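Bloggers' Corner > General Chat > Still blogging with no readers?

droddale_diary
I've had my little blog going for 12 years and I think I've finally hit the wall. I post maybe 2 times a month, mostly whatever's on my mind (food, old records, the bus) and I get next to no comments. My cousin Jeferson says I should pick one topic and stick to it or quit. Anybody else been here? Did you narrow it down or just keep going?

turnham_tess
Keep going! Mine is a total grab bag and I love it that way. I did move everything off Bestemine last June though, the editor kept eating my paragraphs and I was ready to scream. Half the battle is having a place to type that doesn't make you mad.

mqueiroz65
I'm with your cousin, sorry. I went from "my life and thoughts" to only writing about model trains and people started showing up within a few weeks. Readers want to know what they're getting. If I land on a page and it's soup, then politics, then a cat, I'm gone.

turnham_tess
See, I'd stay for the cat.

mqueiroz65
Sure, but would you come back on Saturday for the politics?

droddale_diary
Ha, no politics on mine. The trouble is I don't have one topic. I tried a records-only month once and ran out of things to say by the fourth post. Felt like homework.

honorato_h
Then don't do it. I write for me and for my aunt Edileuza, and she reads every word. I turned off the stats page ages ago and I'm a lot happier. mqueiroz, no offense, but you're talking about building an audience and I don't think that's what the first post was asking.

mqueiroz65
It says "next to no comments" right there in the first post – sounds like an audience question to me.

droddale_diary
Bit of both, I guess? I'd like somebody to say hi once in a while.

luik_j
What worked for me was going and saying hi first. I leave real comments on up to 4 blogs a week, and plenty of those people wander back over to mine. Also I set myself a few easy rules so I don't stall out:

1. Write the title last. I used to sit there staring at the title box and then go to bed.

2. Post short ones. A paragraph and a picture counts as a post.
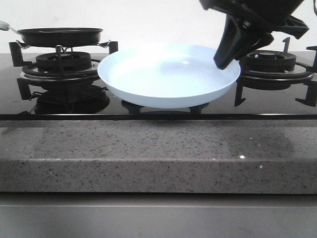 3. Answer every comment, even the "nice post" ones.

4. No apologizing for being away. Just start typing again.

turnham_tess
Number 4!! Half my old posts start with "sorry it's been so long" and I cringe every time.

honorato_h
I like the apology posts, they're friendly. But yes to the short ones.

mqueiroz65
Fine, I'll give you number 3. I still say pick a topic.

droddale_diary
Okay, I'm going to leave it messy for now and try the commenting thing. Drop your links below if you want a visitor – I'll start at the top tonight after dinner.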